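Altenmont water meter records moved to single register ahead of June billing cycle

ALTENMONT: Jomus Metering Services has finished transferring the service histories of 3,000 residential and light commercial water meters in the Altenmont supply area to a single asset register. The register replaces separate records held by the former Lobo and Vultport depots, which used different numbering conventions and different intervals for accuracy testing.

Each entry now carries the meter serial number, nominal bore, installation date, last verified reading and test class. Meters with an incomplete history have been assigned a provisional class and will be sampled first when field testing begins. Customers do not need to take any action, and account numbers are unchanged.

"The two depots recorded the same fields in a different order and, in places, in different units," said Idrisa Temba, metering programme manager at Jomus. "Kilolitre readings had been entered beside readings in litres with no unit marked. We reconciled those against billing data and flagged the remainder for a site visit."

Site visits will be carried out between 7 a.m. and 3 p.m. A technician will need clear access to the meter box at the front boundary. Supply will be interrupted only where a meter is to be exchanged, and a card will be left at the property beforehand. Removed meters will be tested on the bench at Vultport at low, transitional and nominal flow rates, and the results entered against the original serial number.

During reconciliation, 43 meters were found to be listed under both depots. The duplicate entries have been closed and the earlier installation date retained in each case. No customer was billed twice as a result of the duplication.

Storage of small parts has been revised under the same programme. Washers, strainers, tamper seals and union nuts are now issued by bore size and signed out against a job number.
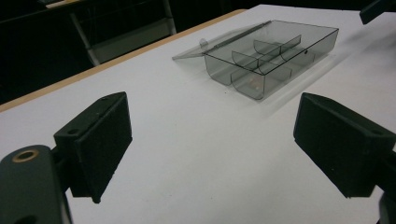 Parts left over at the end of a job are returned to the depot store and credited to the same job number. The Lobo depot will continue to hold stock for bores of 20 mm and 25 mm, with larger fittings held at Vultport.

"Traceability of seals was the main gap in the older procedure," said Vasanthi Poojary, compliance engineer. "A seal number is now recorded at issue and again at fitting, and the job can't be closed until the numbers agree."

Customers who wish to query a meter reading should have their latest bill and the serial number stamped on the meter face available when they contact the Altenmont service desk.

Media enquiries: Jomus Metering Services, Altenmont office.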